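Comunidade Trosberg > Automação > Compra e orçamento

Simulação antes da compra: quanto reservar e o que pedir ao fornecedor?

Publicado por sudoeste_lab em 12 de abril

Estou a preparar o orçamento para um robô de dois braços, para abrir portas e arrumar objetos pequenos em móveis. Temos duas propostas. A da Sudel inclui o robô e as garras, mas cobra o simulador à parte: 900 euros por ano e por posto. A da Plillora traz o simulador no preço, só que a garra é mais estreita e cada par de dedos de reserva custa 109 euros.

A minha chefia quer saber se vale a pena pagar um ano de simulação antes de encomendar o equipamento. Alguém fez as contas a isto?

pinhal_tec

Fizemos em março. Pagámos um posto e só depois fechámos a encomenda do robô. O que nos fez mudar o caderno de encargos foi a garra. No simulador via-se bem o alcance dos braços junto a portas e divisórias, mas a abertura dos dedos só se percebe quando há um objeto lá dentro. Trabalhámos com cenas deste género, uma com os dois braços à vista e outra com a garra fechada sobre uma peça amarela em forma de ovo:
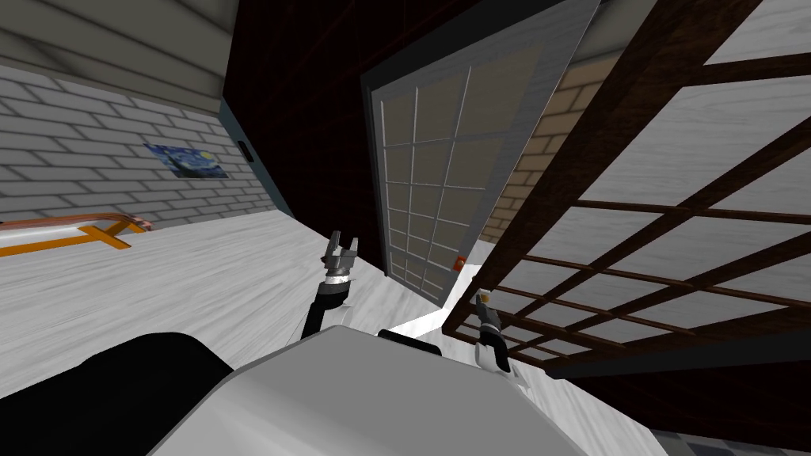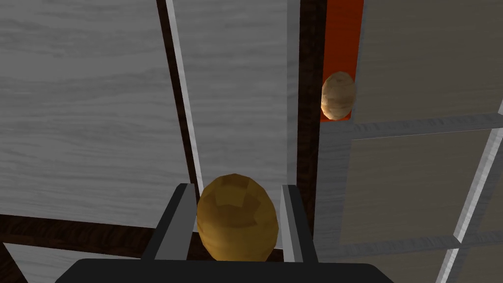
Para o orçamento, separa três linhas: licença, computador e horas de quem monta as cenas. A terceira foi a que mais pesou no nosso caso. Pede também ao fornecedor o modelo exato da garra que vai faturar. A primeira versão que recebemos tinha os dedos de outra gama e perdemos uma semana com isso.

Teuber_norte discorda em parte e lembra que a licença anual só compensa se houver alguém a usá-la todos os meses. Na oficina dele alugaram o simulador por 661 euros, um trimestre, e chegou para decidir entre dois modelos. Com o dinheiro que sobrou compraram dedos de reserva, que acabam sempre por fazer falta. Recomenda ainda deixar até 1000 euros para transporte e instalação, porque as propostas costumam trazer essa parte em letra pequena ou nem a trazem.

ribeira22

Depende do robô. Pede uma demonstração.

sudoeste_lab

Obrigado. Vou pedir à Sudel um preço por trimestre e o modelo da garra por escrito. Se a Plillora aceitar trocar os dedos pelos mais largos, volto cá a pôr os valores.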